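Werkstattbuch April, Leinölfirnis-Versuche

14:20 Probe 3 und 4 auf Esche aufgetragen, Ballen statt Pinsel. Probe 3 zieht schneller weg, 4 steht noch auf der Fläche. Nach 16 min abgenommen, Lappen in die Blechdose – bitte nicht wieder in den Papiereimer, Lorne!

Zwischenschliff mit 300er, trocken. Kanten an Probe 2 durchgeschliffen, muss nochmal neu. Das Öl von Temano riecht strenger als die letzte Lieferung, Farbe aber gleich. Charge notieren, hab ich vergesen. 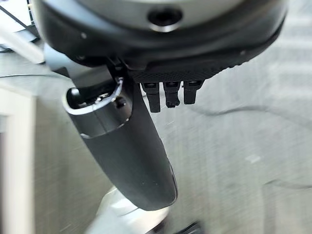
Trocknung

Probe 1 (ohne Sikkativ) klebt immer noch. Fingerabdruck bleibt stehen. Probe 2 griffest, aber matt, fleckig am Hirnholz. Guoqing meint zu dick aufgetragen, kann sein. Luftfeuchte im Raum 67 %, eigentlich zuviel.

Offen:
– Atieno fragen ob Valtlow noch Terpentinersatz liefert
– Reststücke Esche auf 80 mm ablängen
– Probe 4 morgen früh gegen Licht ansehen, dann erst zweite Schicht
– Wasserglastest erst wenn alle durch sind, sonst kein Vergleich

17:45 Probe 4 jetzt auch abgenommen, leicht schmierig. Fenster auf Kipp gelassen.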